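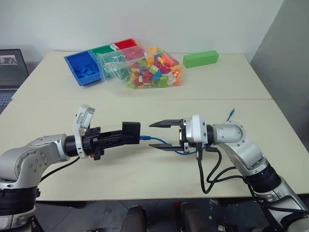
Trurodov, March

Hello again from the brick room! It's been a busy stretch, so I'll get the numbers out of the way and then tell you how things are going.

Since the last report we've sorted and bagged 632 sets' worth of loose building bricks for the Enard lending shelves, out of the 921 promised in the plan. I know that looks a bit behind (it is, a bit), but the winter donations came in all mixed together and the first sort took ages. We're moving faster now.

The biggest change is the tables. I pushed the two cream ones together, and I love having the extra depth. The organizer tray sits on the far one with its blue, green and red compartments, and a clear bag of mixed bricks can flop down right beside it, or half on top of it if I'm being lazy. The seam between the tables does bother me. Small pieces find it every single time, and I'd like to put a strip of tape over it before summer.

Sorting by color is still the slow part. Blue goes quickly, green is fine, and then there's the yellow and orange, which have no compartment of their own and end up back in the bag until I get to them. I'd like to buy 2 more trays from the supplies line, if you're happy with that. There's enough left in it after the Widmer order, which came in under budget, hooray!

The big blocks are another question. They don't fit in the lending bags, so for now they're going in a separate crate. Sudon has asked for 15 of them for the toddler corner and I've said yes, pending your okay.

Next up: labels for the finished bags, a proper count of the wheels and windows, and the rest of that winter pile. I'll send the receipts separately once I've found the one for the crates.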